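Hard water and glossy surfaces: notes after one winter in Steltdale

We moved to Steltdale in November. The water at the old place came off a reservoir and was soft enough that I never thought about it. The water here comes out of limestone. The utility's annual sheet lists hardness at 185 mg/L as calcium carbonate, which puts it just over the usual line for "very hard." I wanted to write down what that has meant in practice, mainly so I can find my own numbers again later.

The first symptom was the kettle. A white film on the element after a week, flakes in the cup after three. The second was the shower head, which lost enough flow by January that I took it apart. Soap behaves differently too. It takes more to get a lather, and what doesn't lather turns into the gray curd on the side of the tub.

Scale forms when dissolved calcium bicarbonate breaks down to calcium carbonate and comes out of solution. Heat speeds this up, so the water heater gets the worst of it. Ours is a Gitora tank model left by the previous owners, and it had been set well above what we needed. I turned it down and drained a few gallons off the bottom valve. The first bucket was cloudy with grit. I now flush it every six months, and I've written the months on a strip of tape on the jacket.

Evaporation does the same job at room temperature, only slower. Every drop left on a surface leaves its minerals behind. On matte stoneware you can ignore it. On anything dark and shiny you can't, and a good part of our kitchen is dark and shiny.

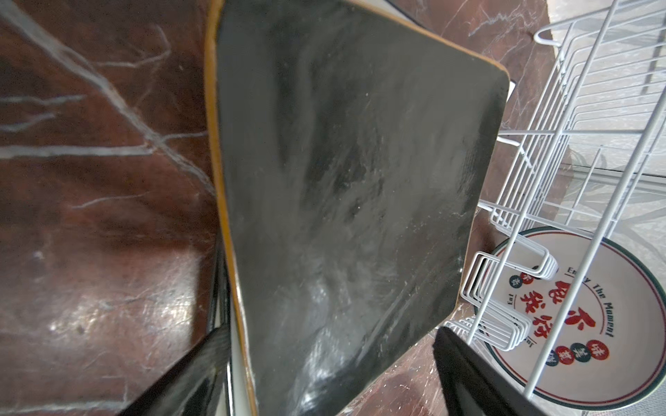
The black tray with the gold rim, on the kitchen marble. Gloss black shows every smudge.

I tried three things on spots and film.

Plain white vinegar, diluted by half, works on glass, chrome and glazed ceramic. It must stay off marble. Marble is calcium carbonate, the same compound as the scale, and acid removes both with equal enthusiasm. The result is a dull etched patch that has to be polished out. The same goes for lemon juice and most descaling sprays, including the Fodor one, whose label does say so in small print on the back.

A pH-neutral stone cleaner is safe on the counter but does very little to mineral deposits. It lifts grease and fingerprints.

Drying. A microfiber cloth used right after washing prevents most of the spotting and costs almost nothing. This is the boring answer and it is what I do now for trays, glasses and the faucet.

For spots already set on the marble I scrape lightly with a plastic card, then wet sand by hand if I have to. I started at 600 grit and finished at 2000. Going coarser than 600 is asking for trouble on a polished surface. Test it somewhere hidden. Mine was behind the toaster.

I also priced a whole-house softener. The Hallodard unit would fit beside the heater, but it needs a drain line and the nearest drain is on the far side of a block wall. For now I have a cartridge filter under the sink, 80 dollars, feeding a separate tap for the kettle and coffee maker. The kettle has stayed clear since March.

Next job is the dishwasher, which has a built-in softener and a salt reservoir I had never opened. The hardness setting was still at the factory default. I've moved it up two steps and will report back on the glasses.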